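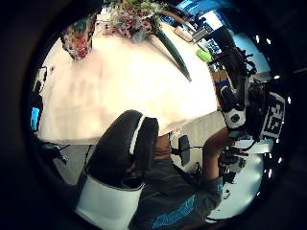 Workshop tips for the student manipulation project

Household tasks module, Fladevcombe robotics club

These notes cover the tabletop sessions, in which a student wears the sensor glove and handles ordinary household items while the kit records. Most of the tips concern cables, table preparation and storage. They apply to the Saturday group and to the competition team equally.

Preparing the table

Clear the tabletop completely before the first run of the day, then wipe it with a damp microfiber cloth and dry it with a second one. Do not use furniture polish. A glossy film produces glare under bright lights, and small objects slide on it.

A pale, plain surface gives good contrast with most kitchen items. If the only table available is dark or heavily grained, cover it with a flat cotton sheet, ironed and taped to the underside. Loose cloth bunches up as soon as something is dragged across it.

Flowers, boxes and anything else left out as background should go along the far edge. Keep them in the same place for all runs in a set. Cut stems last longer with the lower leaves stripped and the water changed every second day.

Putting on the glove

Wash and fully dry the hands first. Hand cream of any kind must be avoided, as it transfers to the lining and is hard to remove. Remove rings and watches. Sleeves should end above the elbow or be rolled and pinned there.

Pull the glove on by the cuff, never by the modules on the back. Seat each fingertip before closing the wrist. Make a fist three times. If a cable tightens during the fist, open the wrist, feed a little slack toward the knuckles and try again.

Marker boards

Printed markers must be flat, clean and matte. Mount them on foam board with spray adhesive; glue sticks leave ridges. Fingerprints come off with a dry eraser. A marker with a bent corner should be reprinted, and the old one cut in half so that it does not return to the drawer.

The club uses matte card from Skiltano. Cut it with a steel rule and a new blade, 82 mm on each side for the small boards.

Cables

Gather cables with hook-and-loop ties at intervals of 26 cm. Zip ties pinch the jacket and have to be cut off. Leave a loop at the wrist large enough to pass two fingers through.

Cables that reach the floor should be led away behind the chair, on the side opposite the working hand. A strip of low-tack tape holds them to a smooth floor without residue. If residue does appear, rub it with a few drops of cooking oil on a paper towel, wait a minute, then wash with dish soap.

Choosing objects

Start with items that are light and do not roll. Sponges, small cardboard boxes and plastic cups are suitable. Mugs come later – the handle requires a change of grip that new students tend to rush. Nothing heavier than 700 g is used with the glove on.

Keep the objects in a lidded bin, dry. Sponges that have been wet go on a rack overnight.

Cleaning the lining

Disconnect the modules and check that every contact cover is closed. Dab the lining with a cloth lightly dampened with 70 percent isopropyl alcohol. Do not spray it. Hang the glove fingers down from a clothespin until the next day. A hair dryer is not acceptable on any setting.

Head straps are wiped after each wearer. The pads on the Zunine set can be peeled off and hand washed in cool water; the Bouvier pads are glued and can only be wiped.

Storage

Coil each cable loosely in the direction it already wants to turn. Glove on top, cables underneath, marker boards upright along the side of the case.

Faults and missing parts go in the notebook by the door. Rosine Brunet orders replacements at the end of each month, except in September, when orders close a week early.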